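Household and Shop-Floor Robots: Frequently Asked Questions

Dasach Advisory Service

Last reviewed: Wednesday, February 28, 2024

The Dasach Advisory Service answers inquiries from housing providers, care homes, laundries and small manufacturers who are considering automated equipment. The questions on this page are the ones we receive most often. The answers reflect our own reviews and the experience of our member sites. They are general guidance and do not replace a site assessment.

General questions

Can a robot do household chores today?

Some of them, under set conditions. Single-purpose machines that clean floors or cut grass are established products and may be bought without special advice. A general-purpose machine that moves from the kitchen to the laundry room to the hallway and completes an ordinary list of chores in each is not something we can currently recommend to any member. Machines with arms can carry out parts of such a list. The parts they can carry out vary from one building to the next, and sometimes from one day to the next.

What does Dasach mean by "a chore"?

We use the word for a complete job as a resident or employee would understand it. "Laundry" means collecting the clothes, sorting them, checking pockets, loading the machine, adding detergent, choosing a program, unloading, drying, folding and putting away. A supplier may use the same word for one of these steps. When reading a brochure, members should ask which steps are included and who is expected to do the others.

Why is laundry considered difficult?

Cloth has no fixed shape. A cup looks much the same however it is set down, and a gripper can be taught where to hold it. A jacket dropped into a basket may present a sleeve, a collar, a zipper or a fold of lining, and it changes shape again as soon as it is lifted. Items also cling to one another. A person separates two shirts by feel and seldom notices doing so. Most grippers have limited touch sensing or none, and the machine must judge largely by sight whether it is holding one item or several.

The appliance adds its own demands. The door of a front-loading washer swings through a wide arc, and the arm must stay clear of it while keeping hold of the edge. The basket has to stand close enough to reach and far enough away for the door to pass. The glass of the door is curved and reflective, and some camera systems read it poorly.
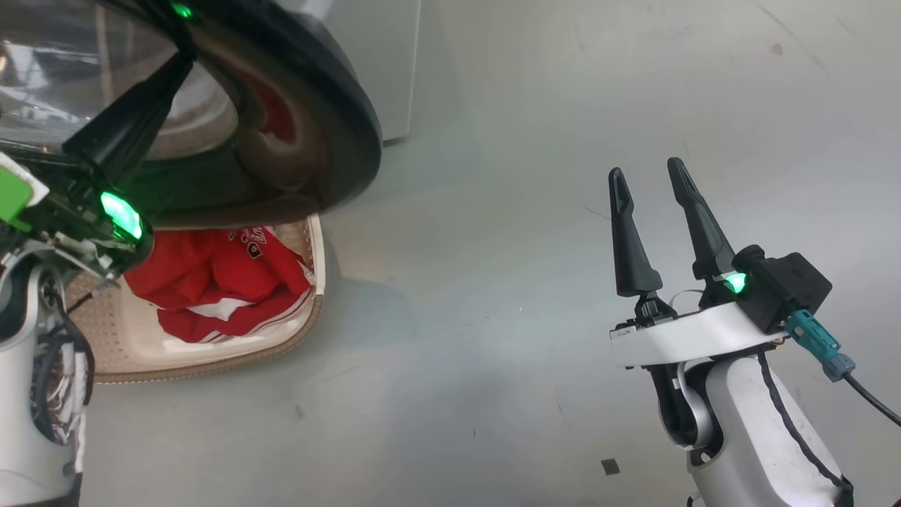 Loading is in most cases easier than unloading. Going in, a garment may be pushed through the opening in any state, provided that all of it clears the seal. Coming out, items are heavier, often twisted together, and may be pressed against the far side of the drum. Members who receive a demonstration of loading should ask to see unloading as well, with a full load and without the operator rearranging the contents beforehand.

Folding is a separate matter. Towels and flat linens of a single size can be folded by dedicated equipment, and have been in commercial laundries for a long time. Mixed personal clothing still calls for a person in every member site we have reviewed.

Which household tasks are closest to being practical?

In our reviews, the better results came from tasks with rigid objects, fixed locations and a result that is easy to check. Clearing plates of one pattern from a table to a rack is an example. Moving closed containers between marked shelves is another. Results were weaker for making beds, wiping around objects, handling bags, and any task in which the machine had to decide whether an item was trash.

What did the 2023 trial at Cukow find?

The Cukow residence allowed us to observe a two-armed machine in its shared laundry room during October. The machine was asked to move garments one at a time from a basket into a front-loading washer. It made 2000 attempts, of which 1687 ended with the garment fully inside the drum and no help from staff. The remaining attempts were stopped, repeated or finished by hand. The most common fault was a sleeve or strap left hanging over the door seal. The second was picking up more than one item.

These figures apply to one room, one washer and one set of clothing. They should not be used to predict results elsewhere – a change of basket alone was enough to require a new setup period at Cukow.

Is the machine working by itself in the demonstrations I have seen?

It may or may not be. Many demonstrations are carried out by an operator who guides the arms from another position. This is a legitimate way to develop and to teach a machine, and several suppliers say plainly that they do it. A purchaser still needs to know. We advise members to request a written statement that answers three points: whether any person controlled the arms, whether the video was shortened or sped up, and how many attempts were made.

Shop-floor questions

Is the position different in a workshop or factory?

Yes. A workshop can be arranged to suit the machine. Parts arrive in trays, lighting is constant, and people can be kept out of the working area. Automated loading of machine tools, stacking of cartons and repeated fastening are mature applications. The difficulties begin with the work that surrounds them: clearing offcuts, untangling hoses, sweeping under benches, opening bags of fasteners, and putting tools back where they belong. These tasks resemble household chores, and they are hard for the same reasons.

Can one machine serve several stations?

It can, if each station has been prepared for it. At Fankhauser, a member site producing metal fittings, one mobile arm served 2 stations over a period of 368 working hours. It performed steadily at the first, where trays were supplied in fixed racks. At the second, where parts came loose in bins, an employee had to step in often enough that the site returned that station to manual work. Fankhauser has kept the machine at the first station.

Will a robot reduce staffing?

Members should not plan on this basis. In the sites we have followed, working hours shifted from the task itself to preparation, supervision and recovery from faults. Some sites found this worthwhile, particularly where the original task involved repeated bending or lifting. Others did not. We ask members to record supervision time from the first day of any trial, as it is difficult to reconstruct later.

Safety and preparation

May residents or customers be in the same room?

Only if the supplier has assessed that specific use and your own safety officer has accepted the assessment in writing. An arm that moves slowly can still trap a hand between a gripper and an appliance door. Children and pets should be kept out of the room while a machine with arms is powered. An emergency stop must be within reach of the person supervising, and that person should have used it at least once before the trial begins.

How should a room be prepared for a trial?

Clear the floor of rugs, cords and small objects. Mark the positions of baskets and carts with tape and return them to those positions between runs. Keep lighting the same through the day where possible, and close blinds if direct sun falls on glass or polished metal. Confirm that appliance doors open to their full width without striking a wall. Allow space for a person to walk behind the machine.

Do not replace worn or awkward items with new ones for the trial. If the basket has a bent handle in daily use, the machine should be tested with that basket.

Does the machine need a network connection?

Many do, at least for setup and updates. Ask what is recorded, where it is kept and for how long. Cameras mounted on the head or wrists of a machine will record the contents of a private home, including clothing, mail and medication. Housing providers should obtain consent from residents before any such equipment enters a dwelling.

Purchasing

Does Dasach recommend a particular supplier?

No. We do not rank or endorse suppliers, and we receive no payment from them. The names of member sites appear on this page with their permission.

What is the Traltamon checklist?

Traltamon is our standard form for judging whether a task is ready to be automated. It asks the site to write the task out step by step, to note for each step whether the objects are rigid, whether their position is known, and how a mistake would be noticed. Tasks with many soft objects or unknown positions are generally referred back with advice to wait or to automate one step only. The form takes an afternoon to complete – longer for laundries and kitchens – and should be filled in by the people who do the work.

Should we buy, lease or wait?

For floor care and fixed industrial tasks, ordinary purchasing rules apply. For machines with arms intended for mixed household work, we advise a short lease with a right of return, limited to one task in one room. Members who have no particular task in mind are advised to wait.

How often is this page updated?

The page is reviewed twice a year, and sooner if a member trial produces results that change an answer. Completed Traltamon forms and trial records may be sent to the advisory desk at any time. Replies are issued in the order received.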